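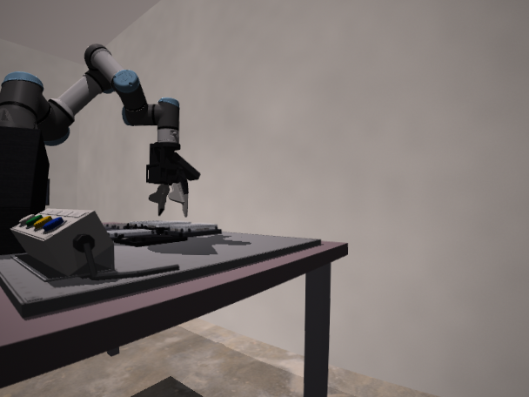
Chapter 4
Reading the Green

Putting is the part of golf that anyone can get good at, and that's why I love teaching it! You don't need long arms, a fast swing or an expensive set of clubs. A beginner who learns to look at the ground properly will start saving strokes on the very next round, and will have a lot more fun doing it.

In Chapter 3 we worked on the stroke itself: grip, stance, and a smooth swing back and through. Now we put that stroke to work on ground that tilts, rolls and changes speed from one hole to the next. By the end of this chapter you should be able to walk onto a green you have never seen, pick a line, pick a pace, and explain your choice to a partner.

Key terms in this chapter: break, fall line, grain, apex, pace, lag putt, green speed

4.1 Why greens are never flat

A green may look as level as a kitchen floor, but it can't be. Rain has to run off somewhere, or the grass would drown. Most greens are therefore built with a gentle tilt, and many have two or three tilts that meet in the middle. The course at Loltik, which we will visit several times in this book, is a lovely place to see this. Its greens average 600 square yards, and the largest, on the ninth, covers 700. Stand at the front of that one and it seems to rise evenly toward the back. Walk around to the left side and you find a shallow valley running right across it, the sort of thing that sends a well-struck putt off toward the bunker.

The curve a ball takes on sloping ground is called the break. Break depends on two things together: how steep the slope is, and how fast the ball is moving. A firmly hit putt holds its line longer. A slow one gives the slope more time to work, and so it bends most in its last few feet, just as it is dying near the hole. Beginners nearly always aim too close to the hole on a breaking putt. Watch a group of them on a practice green for ten minutes and you will see ball after ball slide past on the low side.

4.2 Start looking early

Good reading begins well before you mark your ball. As you walk up the fairway, look at the whole piece of land. Where is the high ground? Is there a pond or a stream nearby? At Surnus, the hills stand behind the first six greens, and almost every putt there leans away from them, even when your eyes insist on something else.

Next, look from the low side of your line, halfway between ball and hole. Slopes show up far better from below than from above. Then crouch behind the ball and picture its whole path, including the apex – the point where the curve is widest. That is where you aim.

Pons, the short course used for the exercises in this chapter, closes with a par 3 of 130 yards and a green shaped like a saddle. It is a wonderful classroom. Two balls placed a yard apart can need completely different lines, and I have seen students stay there until dark trying them all.

4.3 Grass matters too

Blades of grass don't always stand straight up. The direction in which they lean is the grain, and it can slow a putt, hurry it along or nudge it sideways. If the green looks shiny, you are usually looking with the grain. If it looks dull and dark, you are looking into it. The effect is strong on the coarse grasses of warm regions, such as those at Fumia, and much weaker on fine, closely cut turf.

Before you read on

Take three balls to a practice green and find a putt of ten feet with a clear side slope. Hit the first one softly, the second at medium pace and the third firmly, aiming each so that it has a chance to drop. Write down how far outside the hole you aimed each time. Keep your notes, as we will use them in Section 4.4 to work out your own best pace.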